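Subject: Re: [rellthorpe-house] guest room, what stays and what goes

Hi all, quick one, I have to leave by 7 so excuse the fragments.

Aisyah Krishnan wrote on Thursday:

> Hello everybody,
>
> I'd like to get the guest room at Rellthorpe settled before the June bookings. Right now it's a bedroom that people also eat and work in, and the seating has wandered in from all over the house. Could somebody who is over there this week tell me:
>
> - are the white shell chairs still in there, or did they go back to the dining room?
> - is the folding chair any use, or should it go to the Pestau sale?
> - does the headboard need recovering? Horobets quoted us for a new one and I'd like to say yes or no to them.
> - where do the remotes live? The last guests wrote to say they spent an evening looking for one.
>
> I would also like opinions on the mattress. I know there are opinions.
>
> Aisyah

Taking these in order, more or less.

White chairs: in there, yes. I'd leave them. They go with the light table top and the wooden legs are nicer to look at than anything we have in the storeroom. The dining room has enough without them, we sat 12 at Easter and only had to bring in the bench. One thing, the seats are hard, you notice after an hour of typing. I'd like a proper tie-on pad for each. The gray cushion is doing the job for now but it's too big, slides forward when you sit back.

Folding chair: please don't sell it yet. Ugly, agreed, but the seat is padded and my mother picks it over the white ones every single time. It could hang on a hook behind the door, Dumier have the heavy ones, 2 to a pack. If everyone hates it then fine, Pestau can have it, but they'll give us next to nothing.

Headboard: I'd tell Horobets no. The blue-gray is a good color for that room and I like the buttons. It needs the brush attachment on the vacuum, the tufting holds dust like you wouldn't beleive. Half an hour's work. I can do it next visit if someone leaves the vacuum upstairs for once.

Remotes: on top of the headboard, both of them. That ledge is flat and it's where your hand goes when you're lying down, so that's where people put them. Trouble is anything up there can get knocked down the back, and then you're pulling the bed out from the wall. Could we get a small tray with a lip? Or a pocket that hangs off the side. And a label on each one, black one and cream one means nothing to a guest at midnight.
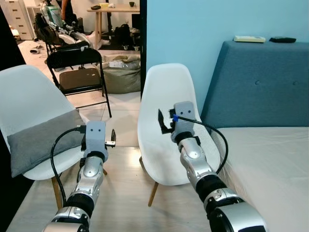 Guest room, table side. Remotes up on the headboard.

Mattress: my opinion is it's fine. It's firm. People who want soft can have the back room. What it does need is a second protector so there's one on and one in the wash, and I'd get the zip kind, the elastic one rides up at the corners.

Also, not asked but: the floor tile is freezing in the mornings, a rug on the chair side would be a kindness. 6 foot runner would do it. There was one rolled up in the attic, brown stripes, unless sombody took it.

Can whoever has the Dumier account add the hooks and the protector to the next order? I'll pay my share whenever.

Off now, back on email tomorrow.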